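À l'atelier de Kurmont, la cellule à deux bras se règle avec un sapin artificiel. Austra Luik, technicienne chez Darkberg, en a la charge depuis novembre. Une boule dorée est un objet pénible : elle glisse et renvoie la lumière dans les objectifs.

« Si les doigts ne sont pas parallèles, la boule part », résume-t-elle. Elle commence donc par là, puis reprend le serrage du support de caméra — 8 vis à contrôler — avant de lancer un cycle lent.

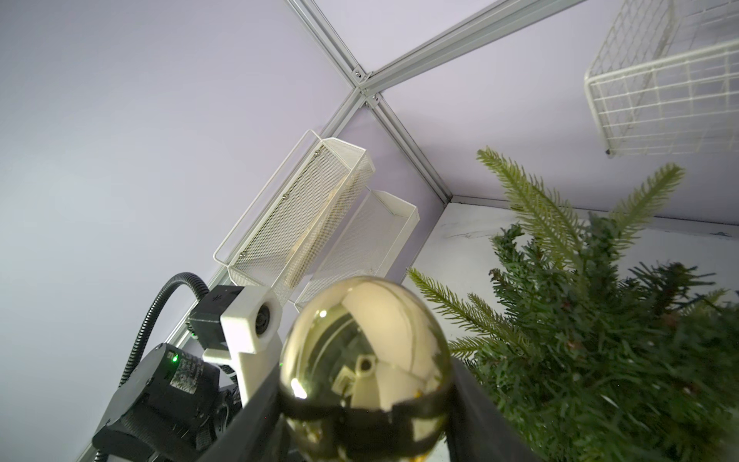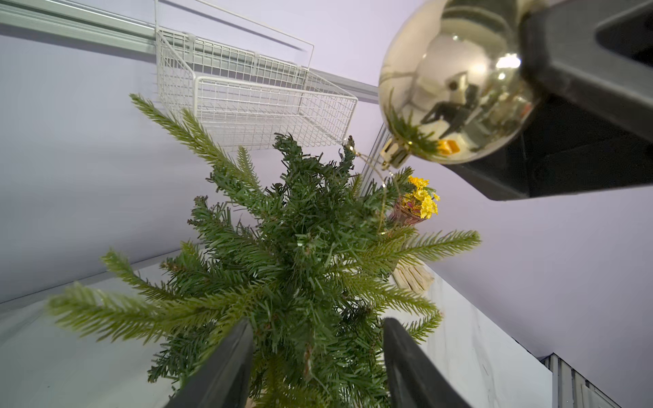
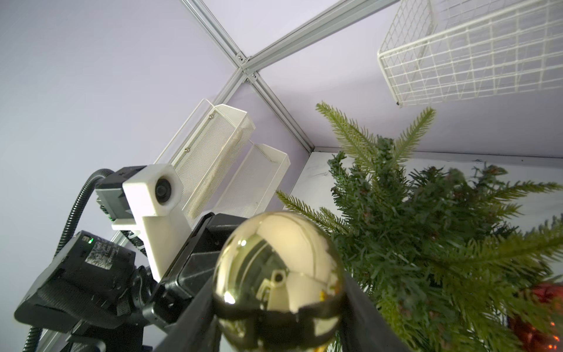 Boule dorée et sapin artificiel dans la cellule de Kurmont.

Les gaines annelées demandent plus d'attention. À force de plier, elles tirent sur les connecteurs. Uldis Kalniņš les inspecte tous les 500 cycles et note l'usure dans un cahier. En septembre, il a changé un câble au cycle 314 — le connecteur avait pris du jeu.

Reste l'étalonnage des caméras de poignet, refait après chaque démontage. Austra Luik y passe une matinée et garde les anciens réglages jusqu'au lendemain.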